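Glossy marble-pattern sheet on a slotted aluminum table: glare, and a small plate that will not stay put

Asked in Workshop and Bench Surfaces
Viewed 373 times
Tags: work surfaces, aluminum extrusion, glare, non-permanent mounting

I have a table made of gray aluminum extrusion with the slots facing up. Small parts go into the slots and flat parts rock on the rails, so I covered the middle of the table with a long sheet in a white marble pattern. It is sold by Astwood under the pattern name Altura. The slots are still exposed on both sides, and I want to keep it that way because I clamp other things there.

The sheet is resting on the rails. No fasteners, no adhesive. It solved the slot problem and created two new ones.

First, glare. The finish is glossy and the ceiling lights reflect in it as hard bright spots. When I lean to one side the spots move, but there is always one somewhere near the work. White parts are the worst.

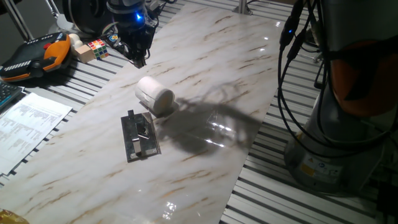
White cylinder on its side, small metal plate with the latch just next to it. Note the bright spots on the sheet.

Second, the plate. It is a small rectangular metal plate with a hinged latch mounted on it. I use it as a loose fixture and move it several times a day, so screwing it down is out. The surface is smooth enough that the plate creeps when anything is pressed down on it from above. It also rotates, and I have no straight edge nearby to square it against. The veins in the pattern run diagonally and are useless as a reference. I tried lining the plate up with one of the brown ones for a morning and gave up.

Contact with the plate is from above, with the white piece upright and brought down onto it:
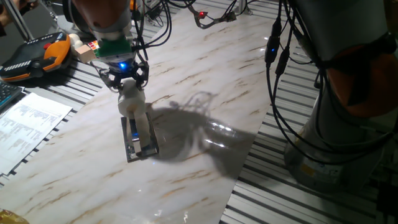 White piece held upright over the plate. The dark patch on the right is shadow and has reflections in it as well.

The shadow matters too. It falls to the right of the plate, and that is the side where I would like to put parts down. Inside the shadow I get dark surface plus reflections, which is harder to look at than either one alone.

What I have tried:

Masking tape on two edges of the plate. Held until the afternoon, then left residue on the sheet.
A paper towel under the plate. It slid with the plate.
Turning off half the ceiling lights. Fewer spots, deeper shadow.

Requirements: nothing permanent on the sheet, no holes in it, plate removable in a few seconds. I would prefer to keep the sheet since it wipes clean easily and the light color shows dropped screws.

Is there a mat or film that fixes both problems, or should I treat them separately?

2 Answers (sorted by votes)

12 votes, accepted

Treat them separately. The glare is a lighting problem and the creep is a friction problem. A product that claims to solve both will usually be a thick rubber mat, and then you have lost the surface you wanted to keep.

Plate. Cut a piece of thin silicone sheet slightly smaller than the plate and put it underneath, dry. Degrease both faces of the plate and the area of the sheet where it sits. Isopropyl alcohol on a cloth is normally safe on a finished surface, but test a corner first because I do not know what the Astwood finish is. Dust is the usual reason these pads stop gripping. Rinse the pad with water and let it air dry. Do not use furniture polish anywhere on that sheet.

The pad will add height under the plate. If your height is critical, measure again after you fit it. A soft pad also compresses under load, so thinner is better. If you press hard enough to notice the difference, go to a cork-rubber gasket material instead. It grips less but it is stiffer.

Rotation. You already have a straight reference, which is the extrusion. Lay a flat bar across the sheet and fix both ends of it in the exposed slots with T-nuts and low-profile screws. Put a 5 mm spacer under the bar at each end if it presses on the sheet. The bar does not touch the sheet finish, it comes off with a hex key, and you can butt the long side of the plate against it every time. Check your slot width before buying T-nuts. They are not interchangeable between extrusion families and the sellers are careless about saying so.

Check the sheet itself while you are at it. If it is only resting on the rails it may be creeping as well, and you would see that as plate movement. Pencil a mark on the aluminum at one corner and look again at the end of the day.

Glare. Switching off lights reduces the count of reflections but each remaining one is just as bright. You want larger and dimmer sources. Diffuser panels over the ceiling fixtures are the proper fix. If you cannot touch the ceiling, add a wide diffused lamp low on the right side. It will fill the shadow, and at a low angle its reflection should go away from you if you stand on the same side as the lamp. Move it before you bolt it to anything.

Comment from the asker: The pencil mark moved. The sheet had shifted toward the far end by lunch, so part of what I blamed on the plate was the sheet. I put silicone strips between the sheet and the rails, then a pad under the plate as described. The bar is on order. Current layout: 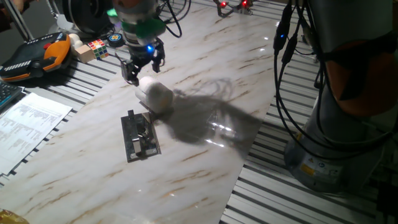
I will fit the bar on the far side of the plate, parallel to the long edge of the sheet, and leave the near side open. The low lamp is still to be tested. Ceiling diffusers are not possible here, the fixtures belong to the building.

Reply: Strips under the sheet should run across the rails. If they run along a rail they can work down into the slot.

Comment from the asker: They run along. Will redo.

2 votes

Just get rid of the glossy top. I had a similar one from Ó Néill in the shop at Nutton and fought with reflections for 12 months. Replaced it with a matte gray board and never thought about it again. You can scuff the gloss with a fine abrasive pad if you don't mind ruining it, but it comes out patchy.

Comment: Scuffing is permanent, the question says nothing permanent.

Comment: OK, then matte film. The removable kind for windows. It bubbles around the edges and the plate will slide on it too.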